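Home | Plants | Visits | Shop | Contact

Wondari open day: is the shrub trial worth the drive?

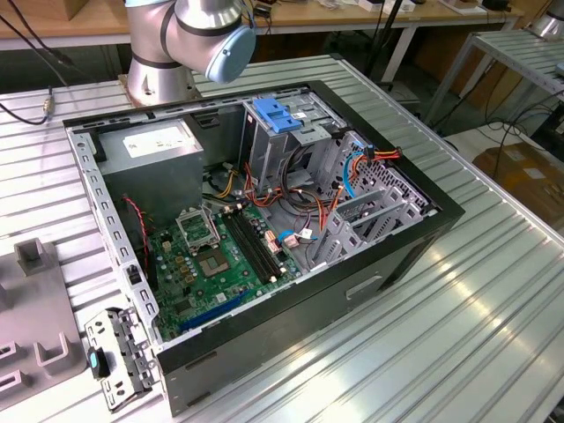
I went in April, which the leaflet calls peak season. It was early for most of what I wanted to see. The Cindstead site has 1,262 shrubs on trial, mostly spiraea and weigela, and 55 of them were in flower when I walked the rows. The rest were leaf and label.

Print this page | E-mail this page

The star was meant to be 'Montoya', a dwarf weigela sold as needing no pruning and no summer water. The sign says so in large letters. I also saw drip line under the mulch the whole length of that bed. Our guide told us it was left over from planting. Maybe. I'd like to see a bed with the hose rolled up and put away before I believe it.

Prostanano, the root powder they push in the shop, costs $7 a bag. The treated row did look fuller than the plain one next to it – but it also sat lower on the slope, where the soil stays damp. Nothing on the sign mentioned that.

The hedge walk was better. Old plants, cut hard, no sales talk. I bought 2 spiraeas from the back table, unnamed and a bit potbound, and they're in my dry corner now with no powder and no hose.

Parking is on grass. Wear boots.

Sign up for our newsletter. This site uses cookies. Accept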